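Gostusside Arts Center to Reopen Drawing Room in February

The Gostusside Arts Center will reopen its second-floor drawing room in February following a winter closure for repairs and a full review of its worktables, storage and supplies. The room has served evening classes and open studio hours since the center moved to its present building on Patrício Street.

Work began after the fall session ended. The radiators along the north wall have been replaced, the floor has been sanded and sealed, and the old overhead fixtures have given way to lamps that can be dimmed in two banks. The sink has been moved closer to the door. Shelving from the former print shop, which was closed when its lease ended, has been fitted along the inner wall and will hold student portfolios.

"The room was built for a smaller program than the one we now run," said Cristóvão Antunes, director of the center. "Students were storing large work flat on the floor between classes. The new arrangement gives them a place to leave a drawing overnight and find it in the same condition the next day."

Funding for the work came from the Indel Fund for Neighborhood Arts, which awarded the center a one-time grant of $3,427 for furniture and shelving. The remaining costs were met from the center's maintenance budget. No increase in class fees is planned for the coming session.

The reopened room will be used first for a course in large-format drawing taught by Hye-jin Shim, who joined the center last year. The course runs for eight weeks and is open to adults with or without earlier training. Enrollment is limited to 20 students. Participants will begin with freehand circles and arcs, drawn from the shoulder at full sheet size, and will move on to still life and interior views in the fourth week.

Ms. Shim has asked that students work in ordinary pen and pencil for the first half of the course and that they keep their early sheets, including those that are smudged or abandoned. Erasers will be put away during the opening exercises. A selection of the work will be hung in the stairwell at the close of the session.

Paper will be supplied by Wovetti, a stationery and art materials shop two doors from the center, which has agreed to provide 200 large sheets at cost. Students who wish to bring their own paper may do so. Sheets should be white and unlined, and heavy enough to be worked on both sides.
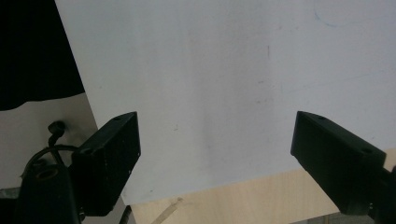 2 min read

A faint blue pen arc on a large white sheet, with gray smudges across the middle of the surface.

Registration for returning students opens one week ahead of general registration. The fee for the large-format course is $35, payable at the front desk or by mail, and includes paper for the first four weeks. Those who held a place in the fall session and were unable to complete it may apply the unused part of their fee to any course held in the drawing room.

Open studio hours will resume on Thursday evenings once classes are under way. Members may reserve a table in advance — one table per person, for up to two hours — and are asked to clear all paper and tools before leaving. Work left on the tables after closing will be moved to the portfolio shelves and held for two weeks.

The center also reminds members that face coverings are required in all rooms and that the elevator remains out of service. Visitors who need step-free access should call ahead so that a ground-floor table can be set up for them.

A schedule for the full session, including the Saturday classes for children, will be posted at the front desk and mailed to members.

Last updated: 2021-01-03

Contact the Center | © Gostusside Arts Center. All rights reserved. | Back to top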